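Gallery: The New Sorting Bench at Trendeo, Zutcombe

We moved the arm onto the block bench in October, and I've wanted to put up a page about it ever since!

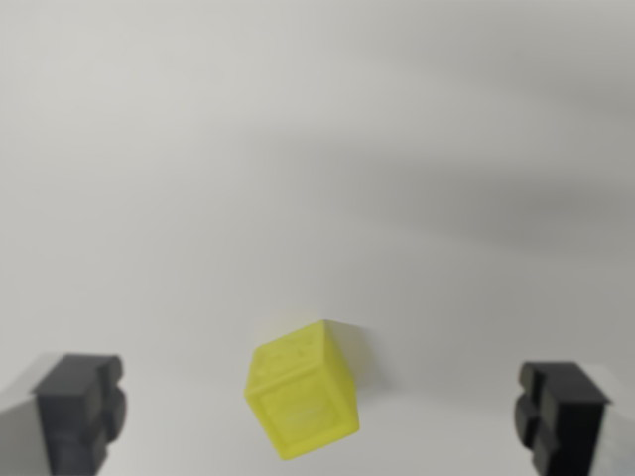
Anyone who has worked a full shift on returned play sets knows what the job used to be. The boxes come back from schools and waiting rooms, the blocks get tipped out, and somebody picks them up one at a time and puts them back where they belong. Touran Kiani did it for six years and still has the wrist brace in her locker. These days she runs the bench, and she teaches the arm new pieces herself (she's up to 19 kinds, all without calling in an engineer).

The yellow ones took the longest. Light goes through them, and in the first weeks the arm would stop and wait for help over and over. Touran tried the bench lamp in every spot you can think of before she moved it to the left and lowered it, and the stops dropped off right away. That was her fix, start to finish, and it's written into the setup sheet now.

Our best shift so far is 1,392 pieces. By hand, a good hour was over 300, but you couldn't keep that up past lunch, and you went home with sore thumbs. The arm is slower than Touran at her fastest. It just keeps going while she checks for cracks and worn corners, the part she always said got rushed.

Farhad Khosravi moved over to repairs in the same change. He was the most doubtful of all of us and asked the hard questions at the first meeting, mainly about hours. Nobody's were cut. Two people switched stations, both by choice, and the late shift now ends at 9:30 instead of 11, so Farhad gets to see his kids before bed. He has since asked for an arm on the packing side!

Still on our list: a quieter air line, a better stool, and a stop button on the left for Nasrin Ebrahimi, who is left-handed and has been very patient with us. If you work at the Lunska site and want to try teaching a piece, come by after the 2:00 break and ask for Touran.

Text by Aishwarya Reddy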